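Record of Instruction, Bay 2

The Firivstead facility keeps a record of every person who has instructed a machine there. The entries are short. Most give a name, a task, a number of accepted demonstrations and a signature, and the signature is often the only part that differs from one page to the next. The entry for Rosaura Nina is longer, and was allowed to remain so by decision of the Records Office.

Ms. Nina was engaged in February by the Heston Recovery Service to instruct the arm in Bay 2. She had worked for nineteen years at the dismantling benches in Telimcombe, where old office computers were taken apart by hand, and her name had been put forward by her former supervisor, Ulises Londoño, in a letter of four lines. The letter stated that she was accurate, that she was punctual, that she did not speak much in the mornings, and that the Service should not hurry her.

The task assigned to her was the removal of a hard drive caddy from an open desktop computer. The Service required 291 accepted demonstrations. A demonstration was accepted when the caddy had been drawn from its place, lifted clear of the chassis and held upright for a count of two, without contact with the cables.

She was given a choice of methods. She could stand beside the arm and guide it with her own hands, or she could sit at the desk outside the bay and move it by means of the paired handles. The Service had no preference. The form had one box for each method, and a third box marked Other, which had never been used.

On the first day she chose to guide it by hand. The arm was placed in its compliant state, in which it offered no resistance beyond its own weight. Floor Verschueren, the instruction supervisor, stood at the yellow line and read the procedure aloud, as she was required to do. Ms. Nina listened to all of it. She then took hold of the wrist of the machine in the way that one takes the wrist of a child near a road, and did not move it for some time.

"You may begin when you are ready," said Ms. Verschueren.

"I am finding out how heavy it is," said Ms. Nina.

This was noted.

By the close of the first day there were 20 demonstrations, of which nine were accepted. The rejected ones were all of the same kind. She had drawn the caddy out, lifted it, and before the count of two was finished had turned it slightly to the left, as though to look at its underside. Ms. Verschueren explained that the turn was not part of the task. Ms. Nina agreed that it was not. On the following morning she did it again.

"There is no instruction to inspect," said Ms. Verschueren.

"No," said Ms. Nina. "At the benches you looked for a name. People wrote their names on them sometimes, or a telephone number. If there was a name you put it in the tray, and somebody sent a letter."

"How often was there a name?"

"Not often."

Ms. Verschueren consulted the procedure and found nothing that applied. She wrote to the Technical Office. The reply came from Jairo Sánchez, who had responsibility for the training of the arm, and who advised that a movement without a purpose would be learned as readily as a movement with one. The arm would not know why it turned the caddy. It would turn it all the same, several hundred times a shift, for as long as it remained in service, and the cost of this in seconds could be calculated. He enclosed the calculation.

Ms. Nina was shown the letter and read it through twice. She asked whether she might keep it, and was told that she might have a copy.

From the third day she worked at the desk with the paired handles. She gave as her reason that her shoulder was tired, and the form was completed accordingly. From the desk she saw only what the wrist camera showed her: the top rail of the computer, the wall behind it, the fingers of the gripper closing from either side. The turn to the left disappeared. Her accepted demonstrations rose, and by the end of the second week the Technical Office described them as very even.

It was Ms. Verschueren who raised the matter again. She had no grounds for doing so under the procedure and did not claim any. She remained behind one evening after the bay had been closed, and found Ms. Nina still seated at the desk with her hands in the handles, although the arm had been disengaged and could not follow her. The hands went forward and closed. They drew back and rose. They waited for a count of two, and then, with nothing attached to them, they turned a little to the left.

"You are doing it there instead," said Ms. Verschueren.

"It doesn't cost any seconds here," said Ms. Nina.

Ms. Verschueren took the other chair. The two women sat for a while in the light from the monitor, and it is recorded that they discussed the heating in the bay, the bus to Telimcombe, and a man at the benches called Villca who had once found a photograph taped inside a case, and had carried it in his coat for a week before he could bring himself to put it in the tray.

"What was it of?" asked Ms. Verschueren.

"A dog," said Ms. Nina. "They wrote back, the people. They were very pleased. It was an old dog."

On the next working day the supervisor submitted a request. It proposed that of the 291 demonstrations, 79 should be performed with the turn included, and that these should be marked separately, so that the arm might be trained to perform the task in either manner according to the setting selected by the operator. The request gave as its justification the possible future need to read a label. It did not mention the benches.

Mr. Sánchez replied within the hour. He observed that no such need had been identified. He observed also that a setting which existed was better than a setting which had to be added later, and that he had reviewed the rejected demonstrations from the first day. He had expected to find them irregular. They were, he wrote, the steadiest movements in the entire set, and he had watched several of them more times than the review required. The request was approved. He asked only that the count of two be observed before the turn, for consistency.

Ms. Nina was informed, and asked to return to the bay. She said that for those 79 she would prefer to use her hands. Her shoulder was not mentioned by either party.

She completed them over four days. Hatice Güneş, who was then a trainee and has since become supervisor of the bay, was present for most of this time and has contributed the following to the record. She states that Ms. Nina did not look at the arm while she guided it. She looked at the caddy. She states that on the last day Ms. Nina allowed her to place her own hand on the wrist of the machine, over hers, and that they performed one demonstration together, which was accepted. Ms. Güneş had supposed that the motion began in the fingers. It began, she states, a good deal further back, in the feet – and she has never been able to put this into the procedure in a form that the Records Office will approve.

At the end of the engagement Ms. Nina signed the form. In the space for remarks, which instructors customarily leave empty, she wrote that the arm was patient and that its left side was a little stiffer than its right. A technician was sent to examine the joint and found this to be correct.

The arm was placed in service with the setting switched off. It has remained off on the morning shift, where the figures are reported weekly. On the evening shift, where they are not, the position of the switch has varied. Ms. Güneş was asked about this at the annual review. She answered that the operators were free to select either setting, and that both had been properly approved.

She was asked whether any name had been found.

She answered that there had been one, in pencil, on the underside, and that a letter had been sent. The reviewing officer asked whether a reply had been received. Ms. Güneş said that it was early yet, and the review passed to the matter of the heating.

The form used in Bay 2 has since been amended. The box marked Other remains on it. Below that box, and above the line for the signature, there is now a space of two lines headed Habits of the Instructor, and it is the practice of the Records Office to return the form if the space has been left blank. 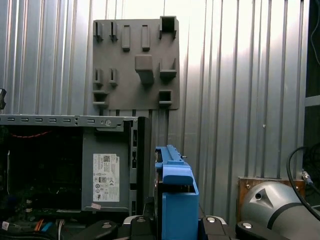
Bay 2, wrist view: the caddy held upright beside the open chassis.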